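August, early evening

Ran the parcel handling trial again at Skestton with both arms. The question for the column has not changed since spring: can a machine do the dull part of shop work, such as squaring up a pack, lifting it, turning it and putting it on a shelf, without someone standing next to it. My answer after today is still no, though the margin is smaller.

Set the cycle limit at 21 seconds. A shop assistant does the same job in 9 and talks to a customer while doing it. The arms were inside the limit on most runs with hard cartons. Soft packs are slower, as the grip force has to come down and the controller then waits for a second contact reading before it will lift. Stindard want a figure for mixed stock by the end of the month. I would sooner give them two figures. 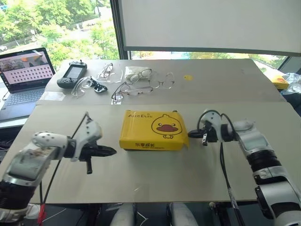
Stindard Workshop Notes, No. 21, p. 9

The yellow AIDO DUCK pack is the item I would keep if I could keep only one. Its corners are slightly crumpled, and a corner of that sort is where the two fingertips disagree about the width. With a grippper on either side the approach is symmetrical, so any error should come from the pack. I have asked Shimada for the contact logs at full rate.

Housework is further off. Folding a cloth or putting away a pair of thin wire glasses needs a lighter touch than we have tuned for. Eson quote 800 hours between services for their joints, on a bench load of 200 grams. Neither number tells me whether the thing can clear a kitchen table.

To do: lower the closing speed, repeat the soft packs, write up the shelf placement separately. Check the left wrist offset before starting.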